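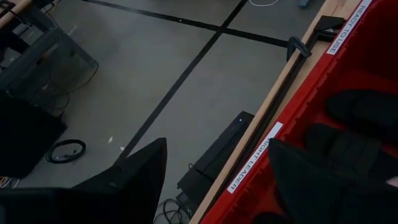
*Station floor with tape marks, case clamped to its plank, labels on the rim.*

# Floor-standing cases: frequently asked questions

Applies to the red foam-lined cases kept at Mallden and Tolholm. Last revised 2020-01-12. Questions not covered here go to Csaba Hegedűs at the Mallden store.

## Placement

**Why is there black tape on the floor?**

The tape marks the station position. Two strips cross, and the crossing point is the reference from which the case position is measured. At Mallden the tape is laid directly on the concrete. At Tolholm the floor is painted and the tape lifts more often, so check it before setting out.

**The tape has started to peel. Can I press it back down?**

Once, yes. If it lifts again, remove the full strip, clean the floor and lay a new one. Don't patch a strip with short lengths. The overlaps make a ridge that catches trolley wheels.

**Does the floor need to be swept first?**

Yes. Sweep before laying tape and again before putting the case down. Small flecks of debris under the case will scratch the base.

**Can the case stand parallel to one of the tape strips?**

It can, but it isn't required. Set the angle to suit the station and note it on the station card. The angle must then stay the same until the card is changed.

## Plank and clamp

**What is the plank for?**

It gives the case a straight edge to sit against and stiffens the rim on the long side. An empty case flexes noticeably if it is lifted by the rim alone.

**What length of plank should I use?**

The stock length is 1296 mm. Planks cut down from damaged stock may be used on the short cases provided they are at least 1000 mm long. Mark the new length on the underside.

**Does it have to be wood?**

Yes. Metal strip was tried at Tolholm and withdrawn in October. It marked the rims and slipped under the clamp.

**Where does the clamp go?**

Over the plank and the rim together, close to the READY TO USE label but not on top of it. The plank should lie along the outside of the case.

**How tight should the clamp be?**

Hand tight. The plank should not move when pushed sideways with one hand. If the rim starts to bow, back the clamp off by half a turn. Don't use a lever on the handle.

**Which clamps are suitable?**

Any bar clamp with a jaw that clears the rim. The Kairys pattern is the one we stock. Spring clamps are too weak and G-clamps tend to twist the plank as they are tightened.

## Foam

**Can I take the foam blocks out?**

Only to clean them or replace them. Put each block back in its original position, as they compress to fit and do not swap well between places.

**How do I clean the foam?**

Vacuum with a brush head. If that is not enough, wipe with a damp cloth and leave the blocks out of the case for a day. No solvents.

**When should a block be replaced?**

When it no longer springs back, or when it has lost more than about 80 g of material to tears and crumbling. Weigh it against a new block if in doubt. Replacements are ordered from Wasent under the case number.

## Labels

**What does READY TO USE mean?**

The case has been checked and its contents are complete. Remove the label if anything is taken out and not returned, and tell the store.

**What does RIGHT LEADER mean?**

It identifies the set the case belongs to. The matching case reads LEFT LEADER. The two are stored together but checked separately, so one may be ready while the other is not.

**Why are the labels on the rim?**

So that they can be read from above with the case on the floor.

**A label is partly covered or hard to read. Is that a fault?**

Not if the wording is still clear. Replace it at the next check. If two people could read it differently, replace it straight away.

**What should new labels look like?**

White, printed, black capitals, one line. Handwritten labels are accepted for 2 days at most.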